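Search this guide Go

Section 6. Bench Setup for PC Teardown

This section covers the slatted table, the arm and the first dry run on a desktop tower. Do Sections 4 and 5 first. If the arm has not been homed since the last power cut, go back to 4.2.

Murali Kaimal wrote the original steps for the Follstead workshop. Nithin Sastry revised them on September 14, 2025, after the move to the Voyle controller. Older printouts that mention the foot switch are out of date.

6.1 Before you start

You will need:

Hex keys, metric set
T-slot nuts and bolts for the table rails
The printed fixture (files are in the Nirnau folder, under "bench")
A tower you are allowed to ruin
Grounding strap
Safety glasses

CAUTION: Unplug the tower from the wall and leave it unplugged. Never open the power supply. It can hold a charge long after the cord is out, and nothing in this guide requires you to go inside it.

6.2 Mounting the fixture

1. Wipe down the rails. Chips in the grooves will keep the nuts from seating.

2. Set the fixture on the left side of the table with the base plate flat on the rails. The post goes toward the back.

3. Drop in the T-slot nuts and start all the bolts by hand before you tighten any of them.

4. Snug the bolts in a cross pattern. The print is gray PLA and will crack if you lean on the key. Stop when the plate no longer shifts under your palm.

5. Push sideways on the crossbar. A little flex is fine. If the base rocks, loosen everything and start again at step 3.

NOTE: The first version of the fixture had a thinner post. If yours bends easily, reprint it from the current file.

6.3 Placing the tower

1. Take the side panel off and store it away from the table. Put the screws in a lidded cup.

2. Lay the tower on its side with the open side up.

3. Slide it into the arm's reach. The full width of the case has to stay on the rails, with no corner hanging over the front.

4. Press down on each corner. If the case rocks, shim it with rubber strips. Do not use folded paper -- it packs down during a run and the height drifts.

5. Tuck loose cables away from the area you plan to work in. Drive cables tend to spring back, so tie them.

6.4 Setting the working heights

The controller needs a safe height, where the arm can travel sideways without touching anything, and a work height, where the fingers reach the part.

1. Turn the speed dial to its lowest setting.

2. Jog the arm over the middle of the motherboard with the fingers pointing straight down.

3. Lower it in small steps. Keep one hand on the stop button the whole time.

4. Stop with the fingers clear of the CPU socket by the thickness of a hex key. Save this as WORK.

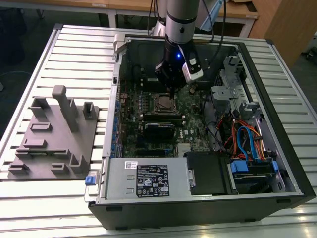 5. Raise the arm until the fingers clear the tallest edge of the case, then go up another 46 mm. Save this as SAFE.

6. Send the arm from SAFE to WORK and back 3 times. Watch the drive cage as it comes up. That is where most of our scrapes have happened.

CAUTION: Do not reach into the case while the arm is enabled, even if it is standing still.

6.5 Checking the wrist camera

1. Open Gostent and choose Wrist View.

2. Set exposure to 900. If bare metal parts wash out, lower it until you can see their edges.

3. Move to SAFE and check that the whole motherboard is in view. If it is not, shift the tower instead of tilting the camera. Tilting it means repeating the calibration in Section 5.

4. Check the cable slack behind the arm by turning the wrist slowly to both limits. The cables should never pull tight.

6.6 If something goes wrong

Fault 1240 on the controller: the arm met resistance on the way down. Press stop, raise the arm by jogging, and look for a cable under the fingers. Clear the fault and repeat 6.4 from step 2.

Heights are off after a restart: home the arm again. If they are still off, check that the tower has not slid on the rails.

Wrist View freezes: close Gostent, reseat the camera plug at the controller end, and reopen it.

Go on to Section 7 for removing memory and cards.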